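Fruit to Tray: the sim set, in pictures

July 2023
by Yeh

Filed under: Learning Robots / Data Days / Galleries

Quick one this month. Most of what we did was collecting, so the gallery is about collecting. Two arms, a tray, some fruit, over and over. The task is called Teretti on our side (long story, was a pasta joke) and the goal is plain enough: get everything on the table into the tray, whichever arm is closer does the grabbing. All of it in simulation for now. Real table comes later, when the gripper pads are back from Pluvberg.

The target for this round was 945 good runs. Good means the fruit ends up in the tray and stays there, no arm touching the other arm, no fruit on the floor. You would be surprised how much goes on the floor. Banana is the worst for it. Round things roll, sure, but they roll in a way you can guess. The banana spins off one finger and goes somewhere new each time.

Every run starts from a random layout. Tray turned some angle, fruit dropped wherever, arms parked. Then one of us drives it through with the two hand controllers, and the joint positions and the gripper state get saved along with the views. When we began in February we let the tray land anywhere at all, and a bunch of layouts simply couldn't be done, tray half under an arm base and so on. Now there's a keep-out zone. Much better.

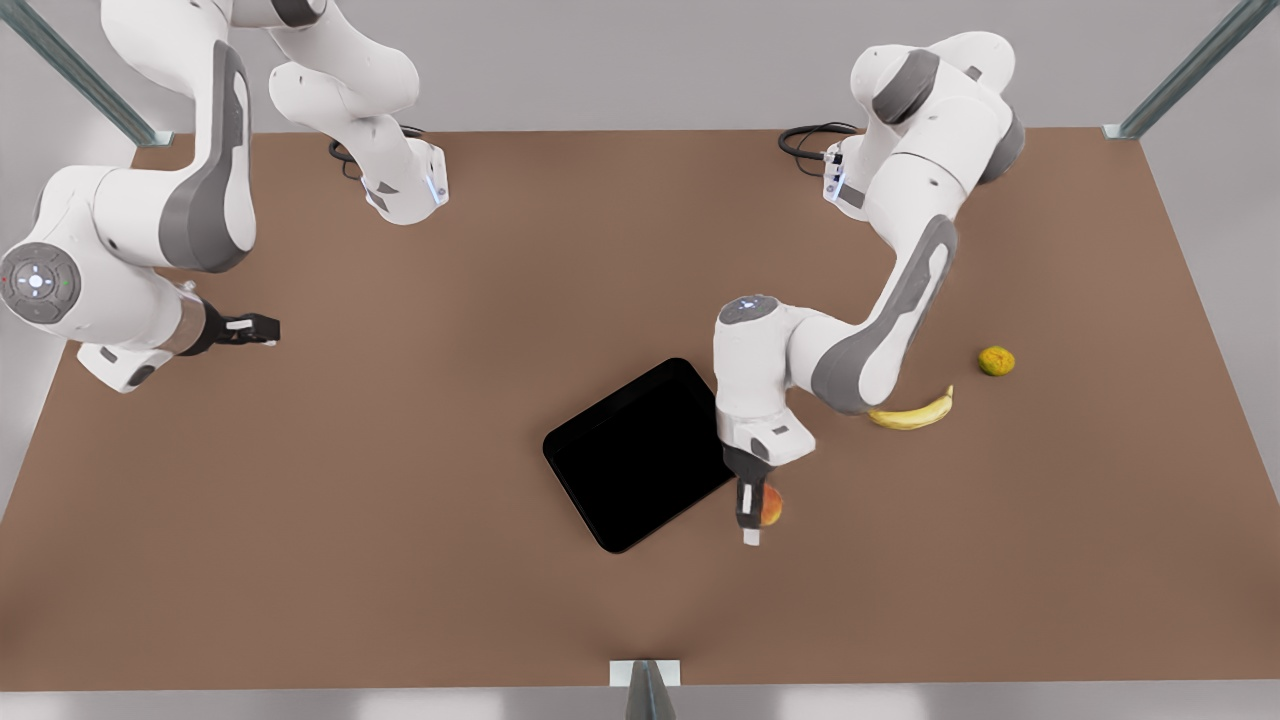 4 min read

Left arm down at the red-orange one, tray still empty, right arm hanging back with nothing in it. Banana and the little yellow-green fruit over on the left arm's side too, so a lopsided layout. We keep these in. A policy that has only seen tidy tables is no use to anybody.

A few notes on that kind of layout, since people asked last time.

Order. We don't tell drivers which fruit goes first. We did at the start, nearest first always, and the trained model got stuck the moment nearest was not reachable. Free choice gives messier data and a better model. So far anyway.

Crowding. When the tray sits close to the working gripper the wrist has very little room to swing, and new drivers tend to lift too late and drag the fruit along the table into the rim. Lift first. Then over. I have typed this in the chat so many times.

Idle arm. Whichever arm is not working should hold still, open, off the table. Early runs had the idle one drifting, becuase a hand holding a controller is never really still, and the model learned the drift beautifully. We threw out 200 runs for that. Painful week. There's a deadband on the controllers now and it hasn't come back.

Shadows. Soft ones only in this set. Harder light goes in next round, also different table colors, the brown is getting boring and I suspect the model likes it too much.

Pace. A driver who has the hang of it does a run without thinking, and that's the problem, you start doing the same path every time. We swap every 2 hours. Swapping also changes the style of the grabs, some people come straight down, some come in from the side, and we want both.

Cokik handles the replay and the labels. Each run gets played back at double speed and marked keep, fix or bin. Fix means trimming the dead time at the start when someone was adjusting their chair. The bin pile isn't deleted, we use the drops for a seperate thing that tries to guess when a grasp is about to fail. Might post on that if it works.

Next round adds six more objects, mostly things with handles. Mugs will be horrible. Can't wait.

Comments

plasticfork: do you balance left and right? looks like a layout like this one gives the left arm all the work

Yeh: Over the whole set yes, per layout no. We check the split at the end of each batch and tip the random placement the other way if it's off.

mossy_kettle: We tried free order with our drivers and had to go back to fixed, the model kept switching targets halfway. How long is your history window? Ours was one step, could be that.

Yeh: Longer than one! We had the dithering too with one. Try more before you give up on free order.

grannysmith: the banana comment is so true. same with our carrots

tw_bench: Is the keep-out zone a circle around each base or did you do it by reach? Asking for our own setup, we still get trays nobody can get to.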